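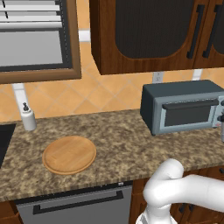
The kitchen, all of it simulated, with the round board still empty.

Feb 18, 2021
By Poppy Furnival

Friends keep asking me whether a machine can cook supper yet, and I never manage a short answer, so I've put up a few pictures from the simulated kitchen we use at Rerach (a lovely tidy place, much tidier than mine!). The chore is a small one: a round board, a toaster oven, and a bit of food to be moved between them.
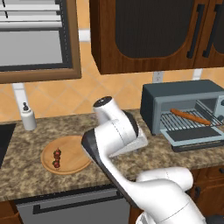

Oven door down, a sausage on the rack and a little red skewer waiting on the board.

Hemant Rathore has asked for 30 tries at each version of the job before we say anything grand about it, and I think he's quite right. Reaching over a worktop looks easy until you remember how narrow an oven is,

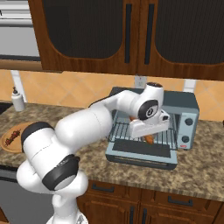
and how little room that leaves for a hand as boxy as this one. My own feeling is that we're a fair way from supper, though I'd happily trust one with warming up a snack before I'd let it near my good plates. More pictures in July, I hope.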